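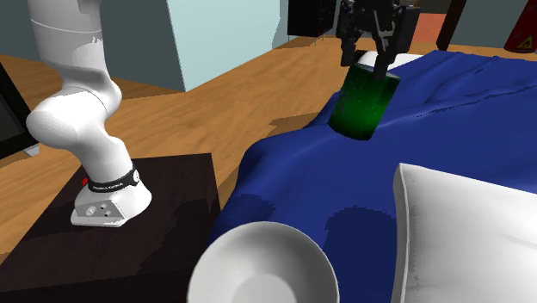 Brirnard Bed Frame, Queen

Low platform frame with steel center rail and slatted base. Replaces the earlier Brirnard model with the bolted headboard.

Item number: 597
Inside width: 60 in
Center legs: 2, adjustable
Headboard: sold separately
Maker: Marchetti
Warehouse: Plirkham

Mattress fit
Takes a standard queen mattress without a box spring. The mattress rests on the slats, held in place by the side rails. Mattresses over 14 in thick will hide most of the Brastodholm headboard.

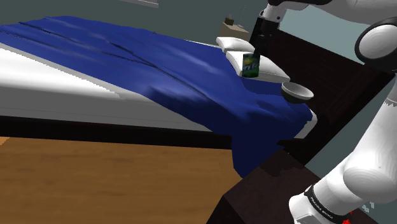

Dark brown rail, white mattress, dark blue blanket. Bedding not included.

Assembly
Lay out both side rails before opening the hardware bag. Hook the rails into the foot end first, then the head end. Fit the center rail and turn the leg feet until they touch the floor. Tighten all bolts with the 7 mm key supplied. Check them again after one month of use.

Care
Wipe with a damp cloth. Do not use wax or solvent cleaners on the rails.

Spare parts
Slats, leg feet and hardware bags can be ordered singly. Quote the item number and the batch code on the label under the foot rail. Parts contact: Leonardo Negri, Plirkham warehouse.

Page updated 4/1/20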